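Zetar Folding Shopping Cart: seven months of bad roads

I bought the Zetar cart in November, right after the wheel came off my old one halfway home with a sack of rice in it. My neighbor Urszula Chmielewska had the Sokham (the one with the stair-climbing wheels) and let me borrow it for a week, so I had something to compare it with. I'm not an expert on carts, I just walk everywhere and buy too many potatoes.

First, the basics. It's a plain aluminum frame with a zip-top bag, two big wheels and a little kickstand. The box says it will carry 80 pounds. I have never put it on a scale, but I did once load it with two cases of water, a watermelon and a bag of cat litter, and the frame didn't complain. My back did!

What I really wanted to know was how it rolls. Every review I read had somebody gliding it across a supermarket parking lot, and that's no help to me at all. I need it to get down our lane and back with eggs in it.
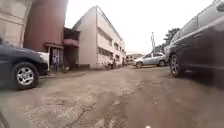

The tires are solid rubber, pretty soft, and they're the best thing about this cart by a mile. On cracks it goes thump instead of CLANG. With the Sokham, those three-wheel clusters kept trying to rotate every time they met an edge, so on flat but broken pavement you feel like you're dragging a confused animal. Great on Urszula's stairs, though, I'll give it that. She's on the top floor and won't hear a word against it.

The handle is a bit short. I'm fairly tall and I end up leaning back slightly to keep the bag off my heels. Ryota Hirano at the hardware stall sold me a foam grip that made it thicker and nicer to hold but obviously no longer. If you're under average height you'll probably love it as is.

The bag washes well. I've had it in the machine three times, once after a yogurt incident, and the color has held up. The zipper is the weak spot - it catches on the lining near the left corner, and I now leave it half open most of the time. There's a front pocket too, big enough for keys and a phone, with no closure whatsoever. Why? 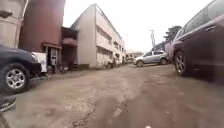
Pulling a cart on dirt is a different job from pulling one on pavement, and I think width matters more than anything. The Zetar's wheels are set wide apart, so it doesn't tip when one side drops. Potholes and the broken bits of old asphalt I can mostly steer between, and it rides over the small stuff. A reddish-brown muddy patch like the one on the right is where I slow down, as mud packs in between the wheel and the frame and you have to poke it out with a stick. Five minutes' work, but I'd love a wider gap there. Also, keep well over when you pass parked cars, the axle ends stick out farther than you'd expect.

Folding is easy once you know that the kickstand has to go in first. The instructions have it the other way around. Folded, it fits behind my front door with the umbrellas.

Spare wheels can be ordered, and they click on without tools. I haven't needed any yet, but I bought one anyway after last time.

Four stars. I took one off for the zipper and the silly pocket, and I'd buy it again.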